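We use cookies to remember your settings and to count visits to this page. Accept all | Manage choices

Paths, Trails and Visitors
Notes for session 2: Reading the claims made for recreation paths

These notes go with the session on walking and cycling paths as visitor attractions. Read them before you come, and bring one leaflet or web page that promotes a path you have used yourself. It doesn't matter how short the path is.

1. What is being claimed?

Most towns that build a recreation path end up saying the same things about it. It brings in visitors. It fills the cafés. It gets local people out of their cars. Some of this may be true in some places, but the claims tend to arrive long before anyone could have checked them, and they are rarely taken down if the visitors fail to appear.

Start by splitting the claims up. "Popular" is a claim about numbers. "Much loved" is a claim about feelings. "Good for trade" is a claim about money, and it needs somebody to have looked at tills. A leaflet will often slide from the first to the third in one sentence. Mark the place where it does so.

2. The Stutmont loop

Our main case is the riverside loop at Stutmont, which is 10 kilometres long and has a car park at each end of the town. The tourist leaflet calls it "a full day out". A fit adult can walk it in a morning and cycle it in under an hour. So where does the full day come from? Presumably from the stops: the leaflet assumes you will eat lunch, look round the mill and have tea on the way back.

That is a guess about behaviour, and a hopeful one. Plenty of people on a path like this are walking a dog or going to work. They already live there. They bring their own water and buy nothing. Counting them as visitors makes the path look busier as an attraction than it is.

There is also the question of February. The photographs in the leaflet are all summer ones, and two stretches of the loop lie under water after heavy rain. A path that is shut or muddy for part of the year may still be well worth having, but the sums should say so.

3. Counters and what they miss

The figure quoted for Stutmont is 200 users a day. It comes from a single Numard counter fixed to a post near the footbridge. Before you repeat the figure, ask:

- Does the counter record people or passes? Somebody who walks out and back the same way goes by twice.
- Does it pick up a child in a trailer, or a group walking close together?
- Was the post put where the path is busiest? (It was. The footbridge is also the short cut to the school.)
- Over which weeks was the average taken?
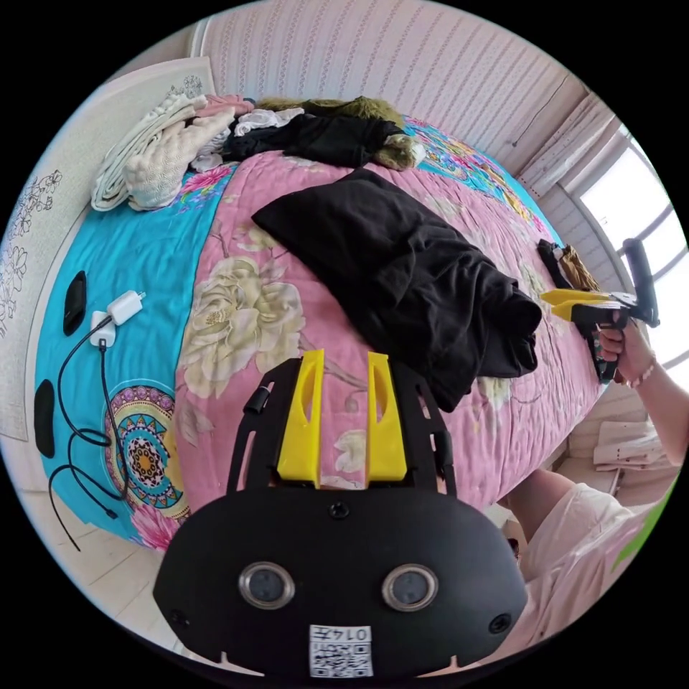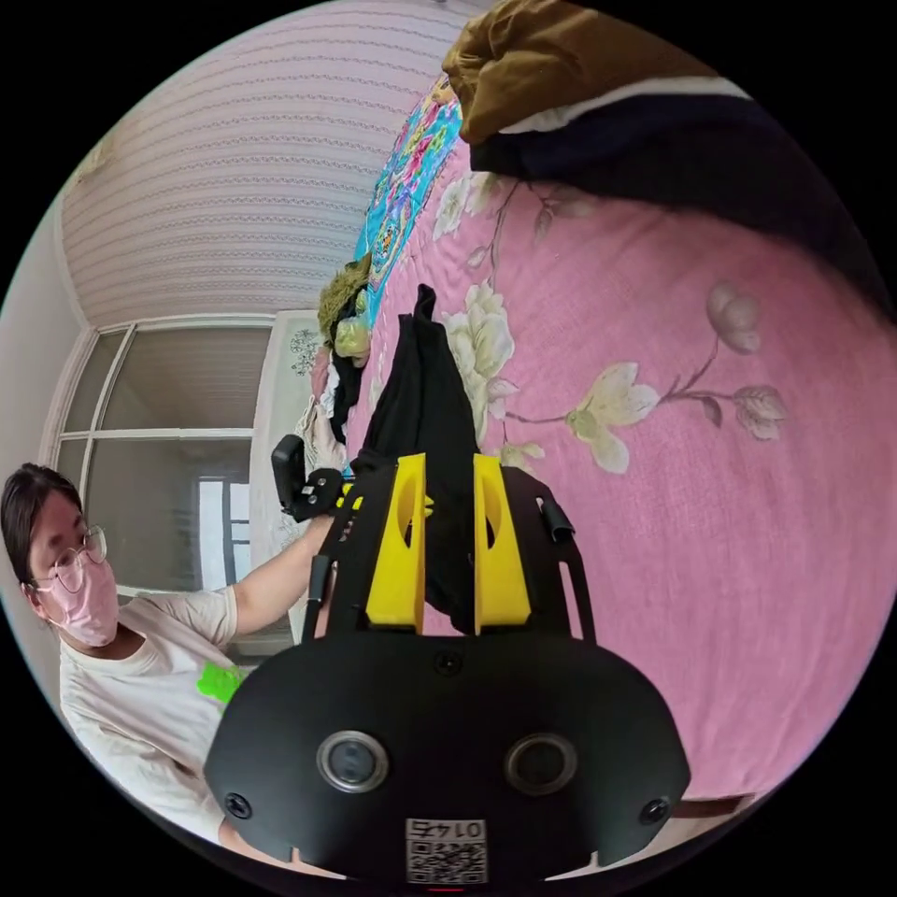
None of these questions means the number is wrong. They mean we don't know what it is a number of. I would sooner have a poor count with a page of honest notes beside it than a clean one with nothing. If you are asked to supply a figure for a report, write down how you got it, even if the person asking plainly doesn't want to know.

4. Asking people

The usual way round the counter problem is a survey, and surveys have troubles of their own. The Gakau trail survey was carried out at a picnic spot. Nearly all the people who answered said they had stopped for a picnic. You may laugh, but the finding was used to argue for more picnic tables.

People are also kind when they are out enjoying themselves. Ask a walker on a fine afternoon whether the path is good and you will hear that it is. Ask whether they would have come to the town without it and the answer is much less useful than it looks — most of us have no idea what we would have done instead. Better questions are dull ones. Where did you set off from this morning? Have you spent anything today, and on what? When were you last here?

5. Who gains?

Look for the businesses that are missing from the story. The Lindqvist cycle hire shop appears in every article about the Stutmont loop, and by its own account it does well. The shops on the high street, which the path goes behind, are not mentioned. Perhaps they do well too. Perhaps trade has moved from one street to another, which would be nice for one street and would show up nowhere in the totals for the town.

Upkeep is left out just as often. Grants pay for opening a path. Cutting back brambles, mending edges and clearing drains comes out of the ordinary budget, year after year, and when that budget shrinks the far end of the path goes first. On your own visit, walk to the far end. The leaflet photographer probably didn't.

6. Written task

Take the leaflet or page you brought and write two sides on it. Pick one claim only. Say what kind of claim it is, what evidence is offered, and what you would need to see before you believed it. You may decide that you do believe it — that is a perfectly good result, provided you show how you got there. Please don't give me a list of everything that could be wrong with surveys. I have read that essay many times.

Handout last changed March 14, 2024. The map of the loop is on the course page, with the flooded stretches marked in blue.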